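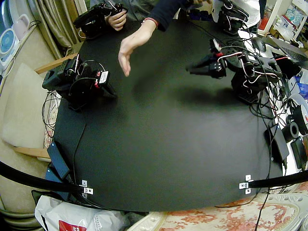

Zukincombe Library: what changes after the fit-out

The Zukincombe branch library reopens in April after five weeks of work on the ground floor. Most of what members will notice is at the front of the building. The returns chute has moved from the side lane to the Musville Road entrance, so you no longer have to walk past the bins to use it. It is open at all hours and takes books, discs and magazines. Jigsaws and board games still need to go back over the desk, as the boxes burst when they drop.

The children's section has swapped places with large print. Parents had been asking for this for a few years, mainly so prams could get in without going through the quiet area. Large print is now along the north wall, near the heater and the good chairs. The colour stickers on the spines have not changed.

Local history stays upstairs. Lakshmi Chettiar has finished sorting the Escobar family papers, which came to the library in 70 archive boxes and include ledgers from the old flour mill, school photographs and a long run of letters about a disputed fence. The papers can be read on Tuesday and Friday afternoons by appointment. Bring a pencil - pens are not allowed at the reading table. Lakshmi would also like to hear from anyone who worked at the mill before it closed, or whose parents did.

The loans system has been replaced as well. The new one is called Puda, and your existing card will work with it. Your PIN will not. The first time you log in you will be asked to set a new one, and you will need the email address or mobile number the library has for you. If that has changed, ring the desk first. Reservations placed before the closure have been carried across, but saved reading lists have not, so print or copy yours before the end of March if you want to keep it.

The loan limit goes up to 50 items per card. The loan period is still three weeks, with two renewals unless somebody else has reserved the item. Anything you had out when the branch closed is due a fortnight after reopening, whatever date is printed on your slip.

The book sale has been put back to the second weekend after we open. Pirmin Hubmann has 2,000 books priced and stacked in the garage behind the hall and cannot take any more donations for now, particularly encyclopaedias. Paperbacks are a dollar, hardbacks two. Last year's sale raised $1,050, which paid for the new shelving in the junior area. Please bring your own bags and small change, as there is no card machine in the garage.

Parking behind the building will be tight until the builders take their skip away. The council car park across the road is free for two hours.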